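Search this site Enter keywords Advanced search

Reading time: 4 min

4. Classroom Deployment and Student Procedure

4.1 Setting and participants

The course from which this paper grew is a one-semester elective at Prandley College, open to students in their third year and, by a kindness of the registrar, to a few second-year students who ask nicely enough. It began in January with a simple assignment that grew a good deal larger than we had planned: each team was to choose a household or shop task, collect its own demonstrations on the shared two-arm bench, train a policy on them, and then write up in plain language what the policy could and could not do. We had expected most teams to choose folding or pouring. Instead, after a long and rather happy argument in the second week, all of them settled on sorting drink cans into a crate, so that they could pool their recordings and compare notes with one another.

We have come to think this was a very good choice for beginners. Cans are cheap, they are easy to replace when dented, and they roll, so a student who is careless about the approach angle finds out right away. A can standing on its base and a can lying on its side also call for quite different grasps, and that gave the teams something real to talk about when they planned their sessions. Niilo Kallio, who ran the afternoon lab, kept a shelf of unopened cans by the door and a second shelf for those that had grown too battered to use. (The second shelf filled faster.)

4.2 Collecting the demonstrations

Teams worked in pairs at the bench. One student drove the arms through the teleoperation software, which we call Runeck, and the other laid out the cans before each episode and put them back afterward. We asked the pairs to trade places every 50 episodes, partly to spare their shoulders and partly so that each student would learn how much the layout matters to the person driving. In the first weeks the layouts were far too tidy, with every can upright and evenly spaced, and the early policies learned tidiness along with the task. Mahsa Kazemi suggested printed layout cards, drawn from a shuffled deck, and the cards stayed in use for the rest of the term. A card gives a rough position for each can, says whether it stands or lies down, and leaves the exact angle to the student's hand.

Each pair was asked for 200 usable episodes, and the class as a whole set itself a goal of 2000, which it passed with some weeks to spare. When the last pair handed in its recordings the pooled set, which the students named Flornotby for reasons they have declined to share with us, held 3309 episodes. Every episode was watched once by a student from a different pair and marked as kept, kept with a note, or dropped. We had worried that this review would feel like a chore, and for some it surely did, but several students wrote in their journals that watching other people's driving taught them more than their own hours at the controls.

The wrist cameras deserve a word of their own, as they were the part of the setup the students found hardest to get used to. The view turns as the wrist turns, so a tabletop that is level to the person standing beside it may run straight up and down in the recording, and the gripper's own fingers and linkages take up a fair share of the picture at all times. Students who planned their layouts only from where they stood were often surprised by how little of the table the camera took in. Figure 3 gives a good idea of this, with a hand on one of the cans, the crate at the far edge of the table, and the second arm across the workspace. 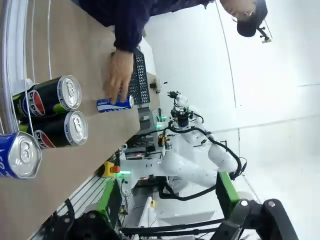

4.3 Training and evaluation

Training was done overnight on the department's machines with the Mousavi scripts, which we had trimmed down so that a student new to the command line could start a run with a single file of settings. Each pair trained first on its own episodes and then on the pooled set, and compared the two on the same stack of layout cards. To keep the comparison fair, the cards for testing were set aside at the start of term and nobody drove on them.

We scored a trial as complete when every can on the card had ended up in the crate, and we asked students to write a sentence or two on each trial that fell short. These notes turned out to be the most useful thing we gathered. The cans lying on their sides came up again and again, most often when the gripper closed a little too high and sent the can rolling, and we return to this in Section 5.

Contact the editors | Copyright Prandley College | Back to top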